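Chapter 5

Folding and Putting Away: Clothes That Won't Lie Flat

What you'll cover in this chapter
Choosing a surface to fold on
Sorting by how a fabric behaves
Gathered, shirred and elasticated clothes
Folding, rolling or hanging
Practical task: the family bed

When I started teaching textiles at Wativdale I thought folding would take one lesson. I'd show everyone a T-shirt, we'd all fold a T-shirt, and then we could get on with the sewing machines. It took most of April! The T-shirts were fine, by the way. It was everything else in the washing basket that caused the trouble – the tights, the fitted sheets, a cardigan with one enormous pocket, and above all the summer dresses.

So this chapter skips the T-shirt (you did that in Chapter 4) and goes straight to the awkward things.

5.1 Somewhere to work

You need a flat space that's bigger than the garment when it's fully spread out. An ironing board is too narrow for almost everything in this chapter, and the kitchen table usually has jam on it. I use the bed. It's a good height if you're kneeling, a bit low if you're standing, and you can throw things down on it without anybody minding.

Make the bed first. I mean it, pull the cover tight, or you'll be smoothing out two layers of wrinkles and you won't know which one you're looking at. If you own a quilt or bedspread with a check or a grid on it, use that one on laundry day. The lines give you something straight to fold against, and you can see at a glance whether your hem is wandering off at an angle. My colleague Gonçalo Abreu marks a line on his plain cover with a length of wool, and that does just as well.

Open the curtains too. Daylight shows up stains and pulled threads on dark cloth far better than a ceiling bulb does, and you want to spot those before the thing goes back in the drawer for a month.

5.2 How does it behave?

Pick the garment up by the shoulders, or by the waistband if it has no shoulders, and let it hang for a moment. Then lay it down and watch. Does it stay where you put it? Does it slide? Does part of it spring back?

Cotton shirting stays. Satin slides. Anything with elastic in it springs back, and that's the group I want to spend most time on, as it gets the worst treatment in most houses.

5.3 Shirring

Shirring is rows of gathering, often sewn with thin elastic thread, so that the cloth puckers into little bands and stretches when you put it on. You'll find it on the bodices of sundresses, on the backs of blouses and around children's waists. The stretch is lovely to wear and a nuisance to fold, because the shirred part and the plain part of the same garment are different widths. Lay one out and you'll see what I mean: the puckered bit sits there in its neat ridges and the rest wants to billow out all over the bed. 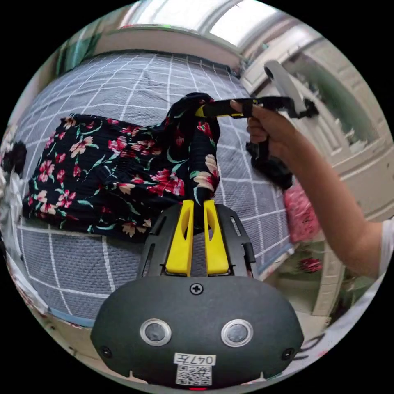
My rule is to leave the shirring alone. Don't tug it wide to match the skirt, and don't iron it flat (I've done both, and the second one cost me a very nice blouse). Set it down at its natural width, then bring the loose cloth in from the sides until it's as wide as the gathered part and no wider. If the skirt has got itself into a twist, lift it clear, let it untwist by its own weight and lay it down again. Trying to flatten a twist from above just presses creases into it.

After that, fold from the hem upwards. Two folds will do for a short dress, three for a long one. The shirred section goes on top, with nothing heavy piled on it.

Patterned cloth can fool you here. A busy flower print hides creases and hides the gathers as well, so go by touch. Run your palm over it and you'll feel where the ridges stop.

5.4 Fold, roll or hang?

Hanging is fine for shirts and for anything crisp. Long dresses with narrow straps tend to slip off the hanger, and you find them on the wardrobe floor in September. Rolling suits jersey and most things going into a suitcase. For shirred pieces I fold at home and roll loosely for travel.

Try it now

Take one garment from your own wash that has elastic or gathering in it. Spread it out, fold it by the method in 5.3, and leave it overnight in a drawer. Next morning, write down where the creases have formed and what you'd do differently. Keep your notes to 200 words, and bring the garment with you to class, still folded if you can manage it.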